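Priretti Community Hall
Kitchen and Dining Subgroup
Minutes of the June meeting

Meeting opened at 6 p.m. in the dining room. Minutes of the May meeting were accepted with one correction: item 3 should read "table covers", not "table cases".

1. Table covers

The red-and-white checkered cloth is to remain the standard cover for the dining tables. The plain alternative offered by Fistar was discussed and declined on cost. Cloths are to overhang the tabletop by 8 inches on the long sides. Several existing cloths have shrunk and no longer meet this. Short cloths will be moved to the side tables and marked at the hem.

Creasing was raised again. Cloths folded in quarters hold a hard line down the center, and plates set on the line tend to rock. Agreed that cloths will be rolled on tubes from now on. Tubes to be requested from Baek, who supply the paper rolls.
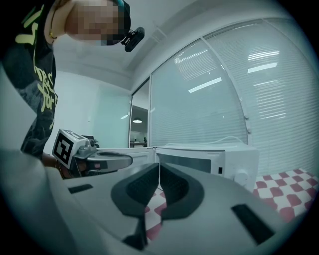 It was noted that the checks are a useful guide when laying places. Setting by the squares gives even spacing and a straight row without a tape. The written setup sheet will be changed to say so. The sheet will also state that the cloth must be squared to the table edge before anything is placed on it.

2. Laundry

The Nulolska contract covers 100 pieces per month. Napkins count as pieces, and the limit was passed in May. Options were to wash napkins on site or to pay the overage. Agreed to wash napkins on site for 3 months and then review. Red cloths are not to go in with white napkins.

3. Storage

The lower shelf in the linen closet is too shallow for rolled cloths. A deeper shelf is to be priced. Until it is fitted, rolls go upright in the corner behind the door, clear of the heating pipe.

4. Clips

The spring clips scratch the table edge. Two replacement types were passed around. The flat type slipped on the thicker tabletops. No decision. Carried to the next meeting.

5. Other business

The light over the serving hatch is flickering and has been reported. The request for a second dish cart was deferred pending the budget figures.

Meeting closed at 7:20 p.m.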